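Grinding back the laundry slab (and what I'd do differently)

So we finally did the floor. If you've been reading since we bought the place you'll know the back laundry and the old sleepout share one slab, poured in two goes by somebody with very different ideas about what level means. For two years I've been stepping over the lip between them with a basket of washing and swearing at it.

My first plan was tiles. Then I priced tiles. Then Consuelo from two doors up had her carport ground and sealed, and I went over for a look and came home completely sold on plain old concrete. You could see all the little river stones in it, browns and creams and one odd green patch, and she'd had a ute parked on it all winter with no marks!

I got two quotes. Prineck wanted to grind, patch and put down a two-part coating, all in, for more than I'd spent on the washing machine, the dryer and the new trough put together. The other bloke never rang back. So I hired a grinder for the weekend and talked my mate Junhao into helping, mainly by promising him lunch both days.

Hiring the grinder was $137 a day plus the diamond segments, which they measure when you bring it back and charge you for the wear. Read that part of the form. I didn't, and our slab is hard as nails, so that was another $200 I hadn't planned on. All up the job came to $461 before sealer, and I still reckon that's fair for a floor I love.
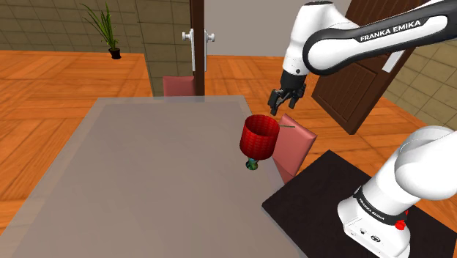 Robot arm and a red cylinder on a grey table.

The lip came down faster than I expected. We worked across it on the diagonal, then up and down, then across again the other way, and by lunch on the first day you could roll a marble over it. The dust was another story. We had the vac hooked up and the door taped and I was still wiping grey out of the linen cupboard a week later (the linen cupboard is down the hall, around a corner, behind a closed door, so go figure).

Patching was the bit I was nervous about. There were old bolt holes from a bench and one long crack near the floor waste. I used a bag of Ciment repair mix, the fine one, and mixed it a bit stiffer than it says on the bag so it wouldn't slump. The bolt holes look great. The crack you can still see if you know where it is, a sort of pale wiggly line, and my neighbour Guilan says it looks like a river on a map. I've decided I like it.

Then sealer. I went with a penetrating one in a matt finish, two coats, with 8 hours between them. I'd been warned off gloss in a wet area and I'm glad I listened, as the kids come tearing through there straight from the sprinkler. Use a good roller. My first one shed fluff into the corner behind the door and it's there forever now, under the second coat.

Things still to do: skirting, a new strip for the back step, and a decision about the path outside, which now looks terrible next to the nice floor. Yufang thinks I should do exposed aggregate all the way to the clothesline. I've got a patch of lawn there that's been dead since July, so she may well get her way. If anyone's washed back their own aggregate on a hot day, tell me how you kept ahead of it setting, and whether the sugar trick is worth bothering with.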